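Gratdale Stacking Wire Basket, Two Months In

I bought two of the Gratdale baskets in June after our old pantry shelf gave out. We have a narrow kitchen and a pantry closet that is deeper than it is wide, so anything on the floor of it gets lost. I wanted something open enough to see into, and I didn't want to drill.

The basket comes flat in the box with four sides, a bottom and a bag of clips. There is one sheet of directions with no words on it. Putting the first one together took me most of an hour. The second went much faster once I knew the clips go on from the inside. Two of the corners needed a rubber mallet. If you have sore hands, get somebody to help with that part.

I looked at the Jotberg version first. It has a nicer finish and the drawers slide, but it costs a good deal more and the store only had the tall size. The Marchand is cheaper than both, and my sister has one that started to lean within a year.
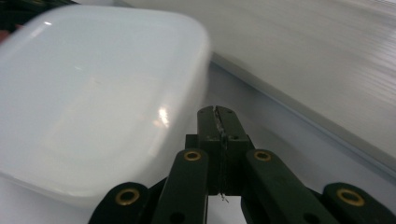
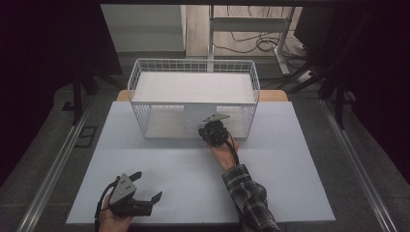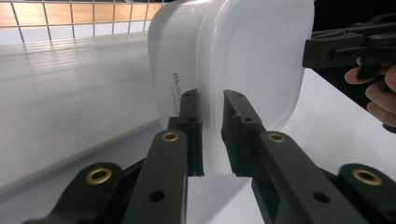 Photos: Darlene Kowalchuk

Cans are no trouble. I have the heavy ones in the lower basket and the wire doesn't sag. Bags of rice and flour do fine too, though a small bag of lentils will tip over and work a corner through the gaps. I put those in a plastic tub now. Onions and potatoes have kept better than they did in the cardboard box, which I put down to the air getting in.

Cleaning is the weak spot. Dust and onion skin collect where the wires cross, and a cloth won't get in there. I use an old toothbrush with dish soap and dry it right away. A rinse in the tub would be easier, but the clips hold water.

The coating has one chip so far, on a bottom corner, from dragging it over the door track. I touched it up with Rirkidon appliance paint and the color is close enough for a closet.

Stacked, the pair is steady on a hard floor. On carpet it rocks. The feet are plain plastic caps and one fell off the first week – push them on hard before you load anything.

I would buy these again for a pantry or a laundry room. For a bathroom I'd want to know more about rust first. Four stars, with one off for the clips.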